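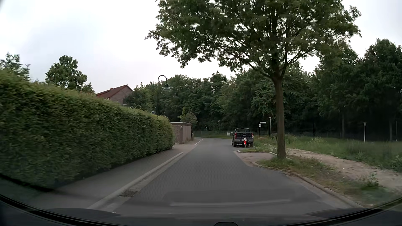 Adelmo Pace asked whether a lane finder is any use at all on a road with no center line, and whether the group should have started with the curb instead. The question came up before the first bench test and it changed the order of this unit. We now do curbs first and paint second.

Building a Road-Edge Reader at Home
Unit 2: From video to steering suggestion
Hasedden Shared Workshop, evening course
Notes by Vasco Henriques, revised 18 Dec 2025

What you should have from Unit 1

A windshield camera box, the Grunel board in its case, and a folder of recorded drives. The box records only. It is not connected to the car in any way and will not be during this course. The steering suggestion we produce is a number in a log file, and later it goes to the tabletop rover.

If your case still rattles, redo the standoffs before going on. The Floltby clamp needs a rubber washer on both faces.

2.1 Masking the car

The hood and the lower edge of the windshield show up in every image as a dark curve across the bottom. Its upper boundary is a strong, smooth edge, and the edge detector will pick it before anything on the road. Draw a mask polygon by hand, save it with the drive, and check it again whenever the box has been taken off the glass.

Reflections are harder. In Figure 1 there is a faint pale streak over the nearest pavement. A mask that covers it also covers useful road. Leave it in and deal with it in 2.4.

2.2 Roads without paint

Work with Figure 1. The candidates for a left boundary are the foot of the hedge, the back of the sidewalk, the light gray curb, and the gutter strip beside it. All of them run toward nearly the same point. The one we want is where the road surface meets the gutter, and it is the weakest of the set.

Steps:

Convert to grayscale and blur lightly.
Run the edge detector on the lower half only.
Keep segments that point toward the vanishing area.
Of those, take the segment nearest the vehicle on each side.

The storm drain grate breaks the gutter in the lower left. Allow a gap, or your line will jump outward to the curb for as long as the grate is in view.

On the right side the nearest-segment rule gives trouble. The curb curves around the near side of a parking bay, and the bay is open to the road. A straight fit across the bay is acceptable for the log. A fit that follows the curb into the bay is not. Note also the black pickup farther on, parked on the right. The reader has no idea what a truck is. It will either lose the boundary there or use the side of the truck as one. Mark these images in your label file as "blocked right" and go on.

2.3 Roads with paint

Paint is easier to find and easier to misread. The reader takes bright pixels on a dark surface, groups them, and fits a curve to each group. Most of the mistakes in the May class came from junctions.
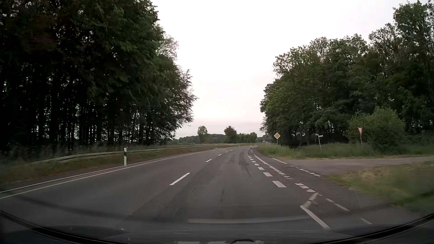

Fig. 2. Gentle right-hand bend with a side road joining from the right.

The left edge line is continuous and gives a clean fit all the way to the bend. There is a second, thinner line just outside it. Decide which one you are tracking and stay with it. The center dashes shrink quickly with distance, so use a minimum length that depends on image row. A fixed minimum throws away everything near the bend.

The right side needs care. Across the mouth of the junction the edge marking turns into thick white blocks, and more short dashes lie to the right of them. A greedy grouping step joins the two sets and bends the boundary toward the side road. Fit the blocks on their own first. If the result disagrees with the left line on curvature, lower its confidence and hold the previous value.

The guardrail on the left is long, gray, and follows the bend nicely. It passes the direction test. It fails the brightness test on my settings, but check yours.

2.4 Smoothing

Average the fitted curve over several images and drop single outliers. My Bragança drive has 503 labeled images. With smoothing off, 406 gave a usable boundary on both sides. I have not repeated the count with smoothing on.

Dark tire marks, as on the right-hand lane in Figure 2, do not matter to the paint step but can matter to the curb step. Pale reflections stay in the same image position while the road moves, so anything that does not move over many images can be subtracted.

For next time

Label 81 images from your own drives, with at least a few junctions among them. Bring the label file and the mask polygon on a stick. Adelmo has the spare card reader.

Rover wheels are in the blue drawer. Please do not glue the hubs yet.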